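Progress report to the Garrido fund, kitchen tasks project
2022-01-29
Prepared by Mirela Brito, with numbers checked by Domingo Durán

Dear friends at Garrido,

Thank you for your patience with this one. I had meant to send it before the holidays, and then we found a fault in the replay tool that made me want to go back over the numbers before I put them in front of you. They have been gone over, Domingo has signed off on them, and I'm happy to say most of the news is good.

## Where the collection stands

When we wrote to you in August we had a working simulator, two people who could drive the arm without bumping into everything, and very little else. We now have 2,875 recorded examples that pass our checks. Each one is a person steering the simulated arm through a short household job from start to finish - opening a drawer, moving a dish, pulling a stool away from a counter, that sort of thing - with the wrist view, the joint positions and a one-line written instruction saved together.

Those examples are spread over 129 kitchen layouts. You may remember that the plan called for fewer layouts and more repeats in each. We changed our minds on this after the first training runs at Camcombe, where the model did very nicely in kitchens it had seen and went to pieces in the ones it hadn't. Mirroring a room or swapping the cabinet color helped a little. New floor plans helped a great deal more, so that is where the autumn went.

## What we threw away, and why

We set aside 292 recordings. Most of them came from one week in which the gripper state was being saved a few steps late, so that the hand seemed to close on a thing after it had already lifted it. Domingo spotted this while scrubbing through a drawer example for quite another reason, and I'm very glad he did. The rest were a mixed bag: wrong instruction attached, operator gave up halfway, arm wedged behind a cabinet door.

We haven't deleted them. Clirent, who built the recording tool for us, would like to use the late-gripper batch as a test for their new sync check, and it costs us next to nothing to keep.

## People and time

We have four operators now, each working half days. I was worried about tiredness (steering an arm through a wrist view for hours is harder on the eyes than it sounds), so we hold sessions to 200 minutes with a proper break in the middle. The success rate in the second half of a session has come up since we did this, though I'd like another month of data before I make any promises about it.

Training a new operator takes longer than we budgeted. The trouble is nearly always the same: when the wrist rolls, the whole room rolls with it, and a beginner will start correcting in the wrong direction. We now begin everybody on stools and other large, simple shapes and leave the small dishes for later.

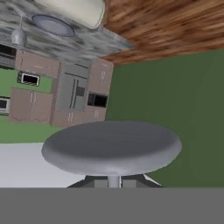

## Wrist views at steep angles

We used to ask operators to keep the wrist close to level, and we've stopped doing that. Views with a heavy tilt, like the one with the gray stool seat up close and the drawer beneath the refrigerator partly hidden behind it, are just what the model will meet when it has to reach low or around a counter. Having enough of them in the set matters to us, and the Kilell team, who will be running the outside evaluation, asked for the same thing.

They do take more care in checking. The gripper can cover part of the view, and a reviewer needs a moment to work out which way is up. We've added a side window to the review page that shows the same instant from a fixed point in the room, and review has become a much calmer job.

## Next steps and one request

- Finish the second review pass on the drawer and door tasks.
- Hand a held-out group of layouts to Kilell, sealed, so none of us can be tempted to tune against them.
- Rewrite the oldest instructions, many of which say "the thing on the counter" and leave it at that.

My one request concerns the storage line in the budget. We underspent on travel and would like to move that money across to cover a second copy of the full set, kept at Camcombe. Domingo has the worksheet ready and can send it over as soon as you say the word.

With warm thanks, as always,

Mirela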